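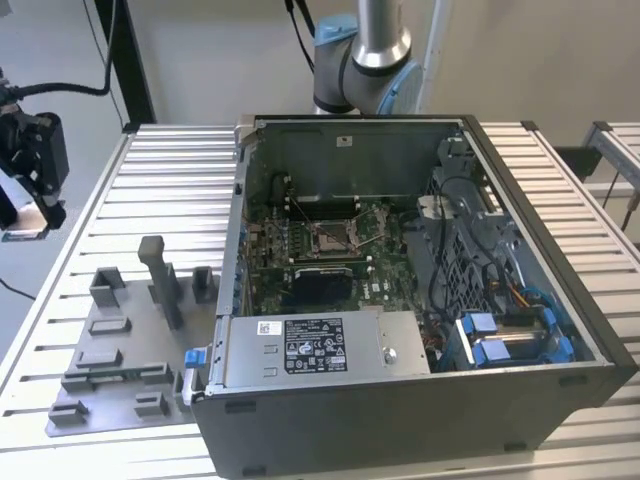 Likow refurbishing floor – staff meeting, 1 December 2023

Gudrun Wunderlich welcomed everybody and thanked the bench crew for their patience while the arm has been learning desktop towers (and for the baking, much appreciated!).

Sieglinde Ehlers reported 531 towers through the cell since April. Sore wrists are down, she said, but the day feels quieter and people miss the chat across the benches – several heads nodded at that. Agreed: two people per cell, swapping at lunch, so no one minds a robot alone all day.

Training on the Getemeck controls is open to all labour grades, on paid time. Gudrun to post the sign-up sheet.

Pay grades held over to next meeting.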